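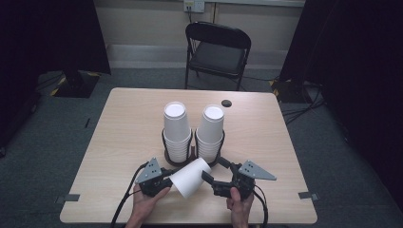 Notebook, refreshment room, Wurncombe site
May, entry begun 8:00 a.m.

Purpose: to settle how paper cups are to be stored and issued at the Trolgate counter before the summer intake. The previous arrangement, an open carton under the sink, is discontinued.

Stock on receipt was 2,000 white cups from Parisi. A further 400 remain from the Jemeck order and should be used first. The two makes do not nest well together and are to be kept in separate stacks.
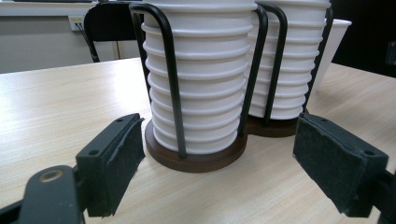

Stack height remains the open question. The supplier's sheet gives no limit, and the practice so far has been to fill each holder until it looks full. The black wire rods run down the sides of the stack to a round dark brown base, and the two bases nearly touch. C. Pellegrini proposes a wider gap, so that a hand can reach the rear stack without brushing the front one. Agreed for trial – position to be marked with tape on the tabletop.

Handling: cups are to be held by the outside wall or near the base when holders are refilled. Any cup with a bent rim goes to the paint bench for mixing and is not returned to the stack.

Outstanding
Reorder level not yet fixed. Cosimo Pellegrini suggests 400.
Price for 3,000 requested from Parisi, no reply as of noon.
Lids: none held at Wurncombe. Check Trolgate stores.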